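Der Brunnen hinter dem Haus

Seit fast einem Jahr gießt sie ihren Garten in Sutport mit eigenem Wasser. Früher kam alles aus der Leitung, auch im Juni, wenn die Tomaten jeden Abend ihren Anteil wollten. »Die Rechnung war es gar nicht so sehr«, sagt sie. »Mich hat der Schlauch geärgert, der quer über den Hof lag.«

Den Brunnen hat sie bei der Firma Hollis bestellt, nachdem zwei andere Betriebe nicht zurückgerufen hatten. Gebohrt wurde an einem Vormittag. Vorher musste sie das Vorhaben bei der Gemeinde anzeigen und einen Lageplan beilegen. Das Formular habe sie erst beim zweiten Anlauf richtig ausgefüllt, der Abstand zur Grundstücksgrenze fehlte.

Neben der Pumpe steht jetzt ein Tank für 1000 Liter. An heißen Tagen verbraucht sie ungefähr 200 Liter, den größten Teil davon im Gemüsebeet. Der Rasen bekommt nichts. »Der wird braun und kommt im September wieder. Meine Nachbarn sehen das anders.«

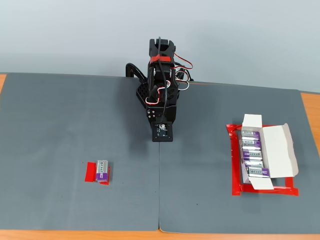

Was macht man mit dem Brunnen im Winter?

»Die Pumpe kommt vor dem ersten Frost heraus, und die Leitung wird entleert. Ich mache dann alle Hähne auf und lasse sie bis zum Frühjahr offen.«

Das Wasser ließ sie untersuchen, bevor sie das erste Mal damit goss. Es enthält viel Eisen, und auf den hellen Platten am Beet sieht man das inzwischen auch. Zum Trinken ist es nicht gedacht, am Hahn hängt deshalb ein Schild. Den Pflanzen schadet es nach ihrer Erfahrung nicht, nur die Bohnen bekommen Flecken auf den Blättern, wenn man von oben gießt.

Ob sie es wieder so machen würde? Sie überlegt eine Weile. Den Tank würde sie größer nehmen und weiter weg vom Küchenfenster aufstellen — die Pumpe brummt beim Anlaufen. Sonst sei sie zufrieden. Für dieses Jahr hat sie sich noch einen zweiten Anschluss hinten am Kompost vorgenommen. Das Rohr dafür liegt schon in der Garage.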